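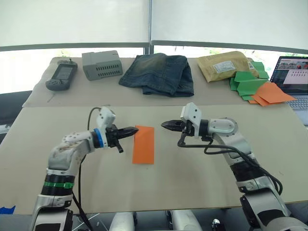 *Two arms, one rectangle of orange paper. Folding is a two-handed job, and the gap between the hands is most of the problem.*

# Paper first, laundry later

The question I get most often about household robots is when one will fold the laundry. My answer is that I would like to see one fold paper on demand first, with a sheet it has not met before, placed wherever I feel like placing it. Until that is routine, a date for laundry is guesswork.

Paper is the easier material in most respects. It has straight edges, it holds a crease, and it stays in one plane until something lifts it. A pair of jeans does none of that. Denim has seams of different thickness, pockets that turn out, and two legs that move independently of each other. A folded pair of jeans is a compact block; the same pair out of the dryer is a shape with no obvious corners at all.

Even so, paper is hard for a two-finger gripper. A sheet lying flat offers nothing to pinch. A person solves this with a fingernail, a damp fingertip or a slide to the edge of the table, and does it without looking. A gripper with hard fingers has to press and drag until the sheet buckles, then close on the buckle. Press too lightly and it slips. Press too hard and the arm faults or the sheet tears. The second arm has to hold the far side during all of this, and it has to let go at the right time.

At Jurley, the packing shop where I spent four years on process engineering, we costed two arms for a folding station. The vendor quote, from Maltus, assumed a cycle of 21 seconds per insert. A new hire on the same bench took 3. The gap was no surprise and it did not kill the proposal. Recovery did. The quote said nothing about what the station would do with a sheet that had picked up a crease on the previous attempt, and on a bench that handles soft goods, every failed attempt changes the part.

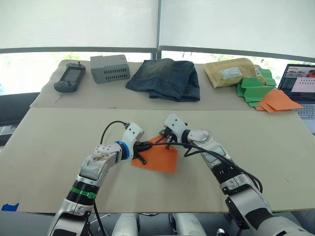
*Both grippers down at the upper part of a slightly crumpled sheet.*

A crumpled sheet is the more useful test. Flat stock from a fresh stack measures the nominal case. Once the surface has a few wrinkles, the edge is no longer where a straight line says it is, and the controller must work from what it sees. I give more weight to one clean fold on a used sheet than to ten on new ones.

The people who build these systems know this. The Devadiga method, which our group used for rating stations, scores a task on 2 numbers: the fraction completed from a clean start, and the fraction completed from a state left by a failure. Product announcements quote the first. A household runs almost entirely on the second. Laundry comes out tangled, the table has mail on it, and the job starts from wherever the last one stopped.

None of this is an argument against the work. Learned control has moved soft materials from impossible to slow, and slow is acceptable in a house at night. On a shop floor it depends on the labor rate and on who clears the jams. If one person can clear jams for several stations, a slow station may pay. If each station needs its own attendant, it will not.

My position, then, is that chores with rigid objects and fixed locations are ready for paid trials now. Folding of any kind is still bench work. I would change that view on seeing a full unattended shift with mixed sheets, including the bad ones, with the failures published alongside the successes. Plerkisach has said it will run such a trial on paper inserts in the spring. If the numbers are good, I would ask for pillowcases next, and leave the jeans until after that.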